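Danjuma Akpan

1/ Back home from the open day at Troluvum and still too wound up to sit down with a book like a normal person, so you're getting a thread. I drove 80 miles on a Saturday to stand around and watch two robot arms handle laundry, and I would do it again next week if they'd have me.

2/ For those who don't know the place, Troluvum shares a building with Pellegrini, the people who make the little pumps, and once a year both of them open up to whoever wants to come in. The sign-in tablet said I was visitor 868. I have no idea if it started from one that morning or has been counting for years — I meant to ask and then I smelled coffee.

3/ The laundry station was at the far end of the hall, and it had the smallest sign and the biggest crowd. I got there while Chukwuemeka Akande was giving his introduction. He runs the demos and has a lovely slow way of explaining things, so that you feel clever by the end of it even if you weren't when you walked in.
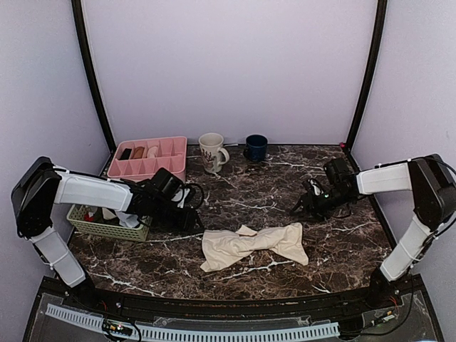 4/ What I wanted to know, coming from 19 years in a hotel linen room, was how a machine decides where a piece of cloth begins. A towel on a shelf is easy. A cloth bunched up like a bow tie in the middle of the table, the way this one is, has no corners you can point at, and I've watched grown adults with two good hands turn one over and over looking for the hem. I asked Chukwuemeka and he laughed and said that's most of his working week right there.

5/ His answer, as well as I can pass it on: the arms don't go hunting for "the corner" as such. They look for any edge worth holding, lift a bit, and look again. Then the other arm gets its turn. I told him that's how I trained new starters, and he asked me to say it again so he could write it down, which pleased me more than it should have.

6/ There was a monitor off to the side with the close-up views on it, and I'm afraid I hogged the spot in front of it for quite a while. (Sorry to the family behind me! Your daughter was very patient, and I did move eventually.) 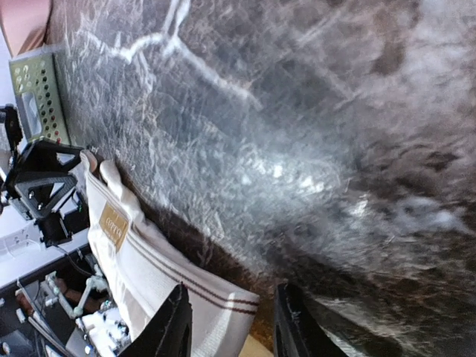

7/ On getting hold of it

I had always imagined a robot coming down on a thing from straight above, like the claw machine at the fair. Up close it's much more like pinching a bedsheet between finger and thumb. Getting one layer when you want one layer is the hard bit. Grab too deep and you have a handful of lump, grab too shallow and you have nothing, and Chukwuemeka says both still happen plenty.

8/ Somebody asked whether it was all controlled by a person hiding behind a curtain, and he took it very well. He said some of their sessions are driven by a person and some aren't, and he walked us through the difference. The software they use for planning the moves is called Nirnar. I asked what the name meant and got three different answers from three different people at the bench.

9/ My favorite part of any fold is when both sides come up off the table together and you find out how the fabric wants to hang. It was my favorite part in the linen room too, believe it or not. 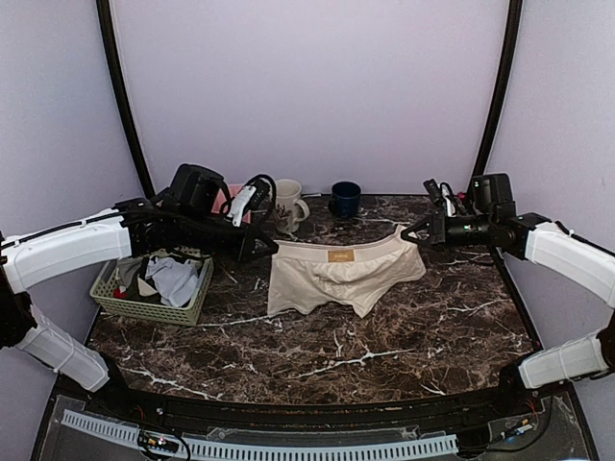 You can plan all you like before that, but the middle will sag where it wants to sag, and cotton has opinions of its own. I used to give it a small snap with the wrists to settle it. I asked if the arms could do the snap. Not yet, apparently, or not in a way they'd let the public stand next to.

10/ They had a whiteboard with the practice runs since January written up on it: 217. I thought that sounded low until Chukwuemeka explained that those were only the ones they'd sat down afterward and talked through, start to finish, with everybody in the room. I like that a lot. We never once talked through a fold in my old job, and we probably should have.

11/ Before I left I went back to the monitor for one more go, with a second coffee in hand, and looked at the waistband and the small tan label on it that says COTTON. I always told people to find the label first and work out from there. Old habits.
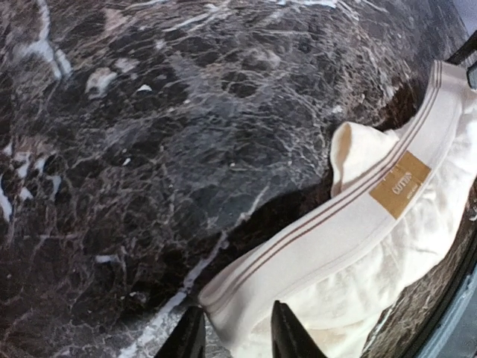

12/ Things I'd tell you if you're going next year

Park on the Sarance side, where there's shade and a door that opens. Get to the laundry station before lunch, while you can still see over people. Ask your question even if you think it's a silly one, they were kind to everybody. And eat first, because the coffee is good but the sandwiches had gone by noon.

13/ Thank you to Chukwuemeka and everyone at the bench for putting up with a retired linen man and his theories about hems. I've promised to write up how we used to fold fitted sheets and send it over — if any of my old crew are reading and remember what we did with the elastic corners, please message me, I've been trying it on the bed for half an hour and I've lost it completely.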